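Psicología del aprendizaje II
Apuntes de la sesión 6: ¿sirve el ajedrez para algo más que para jugar al ajedrez?
Profesora: Mercedes Bedoya

Lecturas para hoy: el capítulo de transferencia del manual y el informe Cumia (está en la carpeta del curso, solo hasta la página 50; el resto son anexos sin interés).

1. De qué hablamos cuando hablamos de transferencia

Transferencia cercana: lo aprendido en una tarea mejora otra muy parecida. Quien practica sumas de dos cifras suma mejor con tres. Eso se observa con frecuencia y casi no se discute.

Transferencia lejana: lo aprendido mejora algo que apenas se le parece. El latín que "ordena la cabeza", la música que sube las notas de matemáticas, el ajedrez que enseña a pensar. Thorndike y Woodworth ya desconfiaban de esta idea en 1901, y los colegios la siguen comprando.

Ojo con el vocabulario. "Pensamiento estratégico" suele aparecer en los folletos sin definición y sin prueba que lo mida. Si en el examen usan la expresión, tienen que decir con qué instrumento se mediría.

2. El informe Cumia

El programa repartió tableros y monitores en varias escuelas y comparó a 810 alumnos que se apuntaron al taller con los que no se apuntaron. Concluye que el ajedrez mejora el rendimiento en matemáticas. Problemas:

Selección. Los niños se apuntaron solos, o los apuntaron sus padres. Antes de mover un peón ya tenían mejores notas (tabla 2, que el propio informe no comenta).

Grupo de control pasivo. Los demás siguieron con su horario normal. No sabemos si el efecto viene del ajedrez o de una hora extra con un adulto atento. Haría falta otro taller, damas o cerámica, me da igual.

Quién corrige. Los profesores que puntuaron las pruebas sabían quién iba al taller. Socorro Paucar preguntó en clase si eso importa tanto cuando las respuestas son numéricas. Importa menos, pero la mitad de la prueba eran problemas con desarrollo.

Abandono. Los que dejaron el taller no figuran en el análisis final.

3. El tablero como herramienta de laboratorio

El ajedrez tiene una historia mucho más sólida en el estudio de la memoria experta. De Groot, y después Chase y Simon (1973), mostraban una posición unos segundos y pedían reconstruirla.

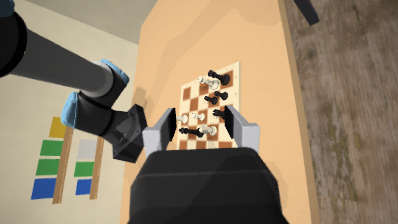
Con posiciones tomadas de partidas, los maestros recuerdan muchas más piezas que los principiantes. Con piezas colocadas al azar, la ventaja se reduce muchísimo. Trabajos posteriores encuentran que no desaparece del todo, así que no escriban "desaparece" por mucho que lo diga la diapositiva antigua.

La lectura habitual es que el experto reconoce agrupaciones familiares. Su memoria general no tiene por qué ser mejor que la de ustedes. Es un resultado incómodo para el folleto de Cumia, que promete justamente "más memoria".

Édgar Marulanda objetó que un adulto maestro y un niño de taller no son comparables. De acuerdo. Tampoco es mi trabajo demostrar que el taller no funciona; le toca demostrarlo a quien lo vende.

4. Para la próxima sesión

Traigan una página con un diseño que corrija al menos dos de los problemas del apartado 2. Presupuesto máximo: 4,000 dólares. Quien proponga resonancia magnética, que haga antes la cuenta.

Elvira Alvarado y Zoila Mosquera exponen el artículo sobre grupos de control activos.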